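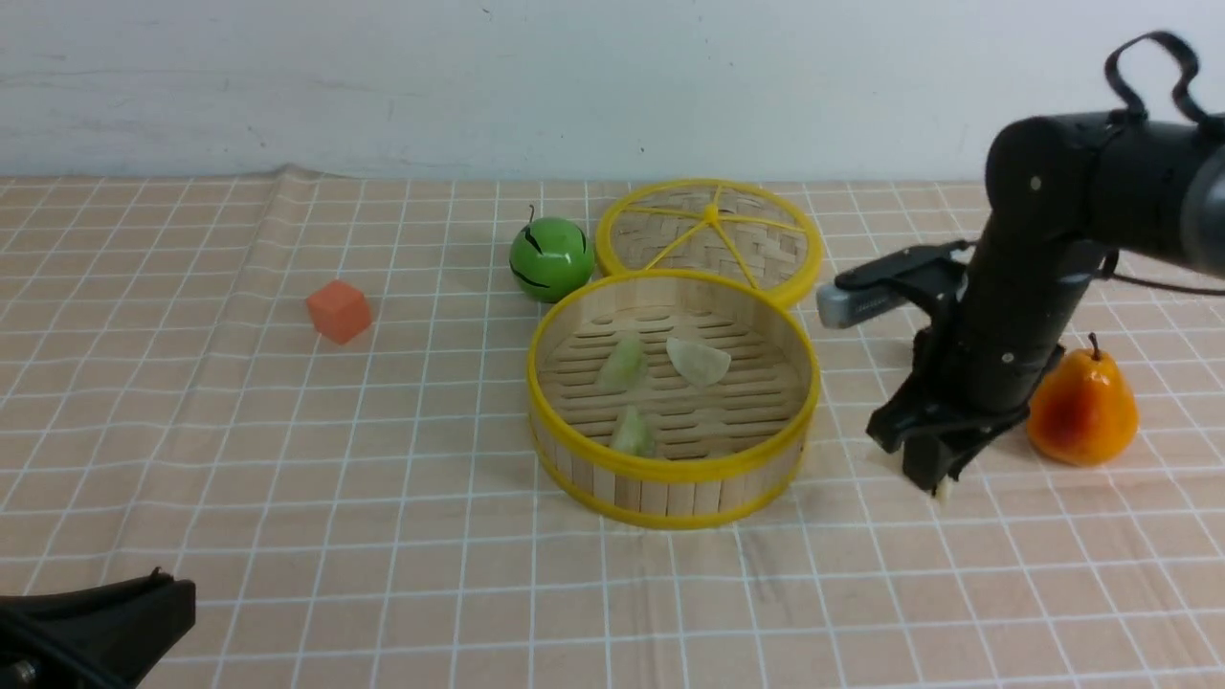
Dumpling duty at the Sustamach open day.

I had been promised robots and free coffee, and the coffee was in a different building. So by ten in the morning I was standing in a converted carpet warehouse on the edge of Cidmont, uncaffeinated, watching a machine think about dumplings.

Sustamach opens its doors to the public once a year, in August, when the building is at its warmest. The company teaches robot arms to do small kitchen jobs by having people do those jobs through the arms, over and over, until there are enough examples to train on. Their visitor leaflet calls this "learning by demonstration." The young man handing out the leaflets called it "wrist day, every day."

There were around 40 of us in the morning group, many of them under the age of ten and much better informed than I was. We were split up at the door and sent off with guides. Mine was Suha Zein, who runs the demonstration floor and walks at a pace I associate with airports.

First stop was a hallway with a long bench where Dromex, the firm that makes the hand controllers, had laid out its wares. You hold one, you move, and an arm somewhere else moves too. You squeeze a trigger and the gripper closes. I was allowed to squeeze. I have been asked to operate more complicated things at a self-service gas station, and I said so, and the woman from Dromex smiled the way people smile at that remark when they have heard it since breakfast.

Then came the dumplings.

The job sounds like something you would give a bored child. The dumplings start out on the tablecloth. They need to go in the steamer. The fruit and the foam cubes stay where they are, which is their entire contribution and a role I found myself envying by lunchtime. 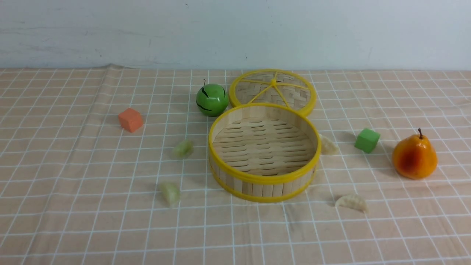
Four dumplings, one basket, and some fruit that has nothing to do with it.

"People always look at the gripper," Zein told us. "Look at the dumpling. The dumpling is the hard part."

She has a point. A cube is a polite object. It has flat sides and two fingers can get hold of it without much debate. A dumpling is a lump with a frill on it, and it can be picked up well, picked up badly, or chased. Then there is the basket wall, which has to be cleared on the way in, and whatever dumplings are already inside, which would rather not be landed on.

The operator for our session was Esmaeil Bakhtiari, who used to repair sewing machines and has the unhurried hands to show for it. He did not talk while he worked. Every so often he would stop in midair, adjust by an amount I couldn't see, and go on. One run through the whole job is called an episode, and he had a target of 100 for the day, visitors or no visitors. A boy near me asked whether he got bored. Bakhtiari thought about it for longer than the question seemed to need and said, "Around number 60 I start to have opinions about the pear."

I asked why the pear was there at all. The answer is that a robot that has only ever seen a bare table is thrown by a messy one, and kitchens are messy. So the extras get swapped and shuffled between batches, and the robot is supposed to learn to leave them alone. The tablecloths rotate too. Zein said they own more tablecloths than any engineering company she has worked for, and that the one with the grid is popular with visitors, who assume it's for measuring. It came from a discount store.

How many episodes does it take? For this task they are aiming for 1750. They had passed 600 when we came through. I did the arithmetic on the back of my leaflet and decided not to share it with Bakhtiari, who surely knows.
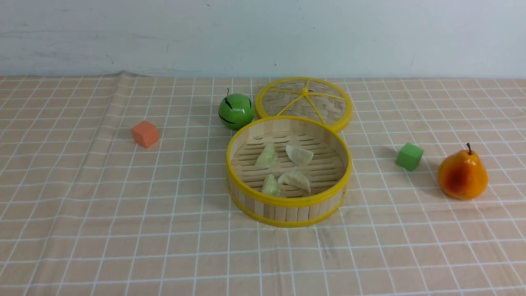

All four in the steamer.

We clapped when we got to see a full basket. I want that on the record, because I have sat through weddings with less applause. A small girl asked if they were going to cook them now and took the answer hard.

After that, visitors could have a turn on a practice arm in the next room, one dumpling each. There was a line. I waited in it behind a family of five, all of whom managed it, including the grandmother, who did it on the first try and handed back the controller as if she'd been asked to hold someone's bag. My own attempt went like this: down, too far left, up, down, closed on air, up, a pause for dignity, down, got it, dropped it beside the basket. "That's useful too," said the attendant, and wrote something on a clipboard - I did not ask what.

What surprised me was how much I had to think about. At home I put dumplings in a steamer while on the phone. With the arm, I was suddenly deciding which side to come in from, how far to open the fingers, and how high was high enough. Zein says new operators take a week or two to stop overthinking it, and that former musicians tend to be quick. Tall people, for some reason, are slow. I am tall, and I will be using that.

The last half hour was a talk by a man from Kassab, a catering company that is helping to pay for the project. He had slides. His firm would like an arm that can load steamers on the early shift, when it has trouble finding people who will. He was frank that it is a long way off, and franker still about the room temperature, and cut the talk short by several slides to general approval.

A few practical notes if you go next year. Parking is at the back, past the tire place, and the sign for it faces the wrong way. Sign up for the practice arm as soon as you arrive. Kids are welcome on the demonstration floor but have to stay behind the tape, and so do the adults, who needed telling more often. The coffee is in the building across the yard, up the stairs, and stops at eleven. I got there at ten past.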